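TC 146 Textile Care and Handling
Unit 11: Terry and other pile cloth
Instructor: Chrysoula Zervas. Lab: Thulani Potgieter, Room 617, Tredum Building

Read before the Friday lab. The unit covers how looped cloth is built, how it behaves when gathered or pinched, and how a towel is brought from a bunched state to a flat fold. Plain-woven sheets were handled in Unit 10 and are not repeated.
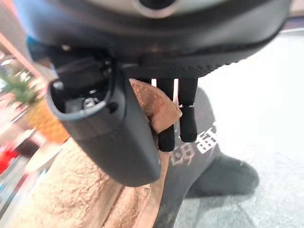
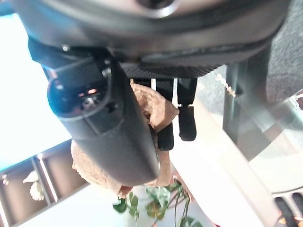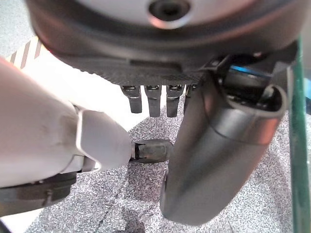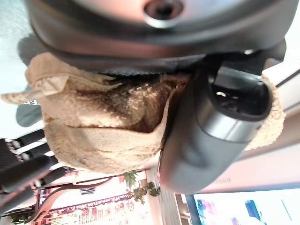 Fig. 11.1 (four pictures, close range). Tan fabric in the first and second, beige terry towel in the fourth; gray speckled surface in the third.

11.1 Terms

Ground: the base weave that holds the loops. It carries the load when the towel is pulled.
Pile: the loops standing out from the ground. On most bath and hand towels both faces have it.
Nap: a raised surface made by brushing. Suede-like cloths have a nap and no loops. At a distance, or under poor light, nap and short loop pile are easily confused. Check by touch or with a hand lens.
Border: a flat woven band without loops, usually near each short end. Some makers call it the dobby band.
Selvage: the long finished edge made on the loom.
Hem: the turned and stitched short edge.
Lay: the direction in which the pile leans after pressing or stroking.

11.2 Identifying the cloth by its surface

A bunched towel gives less information than a flat one, but it is often all there is to work with. Look first for the border. In the fourth picture the smoother edge band projects to the left as a pointed flap while the rest of the towel is a rumpled mass. The contrast between band and loops is visible even though no corner is laid out. Once the border is found, an end of the towel is known and the remaining edges can be followed from it.

Where no border shows, judge from texture. The cloth in the second picture is crumpled, with a bumpy, sponge-like surface. That is enough to suspect a lofty fabric. It is not enough to call it terry, and in the lab record you would enter "pile or plush, unconfirmed." The cloth in the first picture looks like suede at that range and should be entered the same way until it has been touched.

Color is a weak guide. Folds in a pale cloth shade to brown, and a tan towel and a beige towel can change places on the list when the lamp is moved. Record the shade from an outer face, lying flat, under the bench light only.

11.3 Behavior in the hand

Thickness. Loops hold air, so a folded towel is thicker than its ground weave would suggest. Under light pressure the stack drops quickly at first and then resists. Measure after the pressure plate has rested for 17 seconds, as in Unit 9.

Grip. Loops catch on one another. Two terry layers laid face to face slide less easily than two layers of sheeting, and a towel lifted from a pile may bring part of the next one with it. Separate them by raising one edge and working inward. Do not drag.

Pinching. A pinch taken on the face of the pile may hold only the loops. If the towel is then lifted, its weight hangs on a few loops and they can pull out on the ground side. Take the pinch deep enough to include the ground, or take it at the border, where there is no pile between the fingers and the weave.

Bunching. A gathered towel forms rounded lobes at its free parts and deep creases where it is held. Lobes are springy and move when the hold is released. Creases stay for a time, more so if the cloth was put away damp.

11.4 Procedure: bunched towel to flat fold

Work on the lab counter, wiped and dry. Remove rings. One towel per student, taken from the Pollell stack on the left shelf - the Ziton towels are reserved for the absorbency test in Unit 12.

1. Set the towel down without shaking it.
2. Find a border. If two are showing, take the nearer one.
3. Slide one hand along the border to a corner. Hold ground and hem together.
4. Follow the hem with the other hand to the second corner.
5. Raise both corners until the towel hangs clear of the counter. Wait for it to stop turning.
6. Lower the far hem first and draw the towel back toward you so that it lays itself down.
7. Smooth from the center outward with the flat of the hand, along the lay. Smoothing against the lay lifts the loops and leaves a darker streak.
8. Fold in thirds lengthwise, then in half, then in half again. The last fold faces out on the shelf.

If a corner is caught inside the bunch, open the bunch. Pulling on the free corner tightens the crease around the caught one.

11.5 Common faults

Twisted hang. The corners belong to different ends of the towel. Return to step 2.
Short third. The first fold was measured by eye from the hem instead of the selvage.
Pulled loop. Trim level with the surrounding pile. Do not pull it through. In terry the loop is not knotted and a trimmed loop will not run.
Uneven border. The towel may be at fault. Borders shrink differently from the looped area, and older stock often shows a drawn-in band. Note it and continue.

11.6 Lab record

Enter the cloth type and how it was confirmed, the shade under bench light, stack thickness before and after pressing, and any faults from 11.5. Sketch the towel in its bunched state before touching it, marking any border that shows. Hand the sheet to Mr. Potgieter before leaving. Sheets without the sketch are returned.

Reading: Andreadis course reader, the section on pile weaves. The diagrams of loop formation will be needed again in April for the toweling practical.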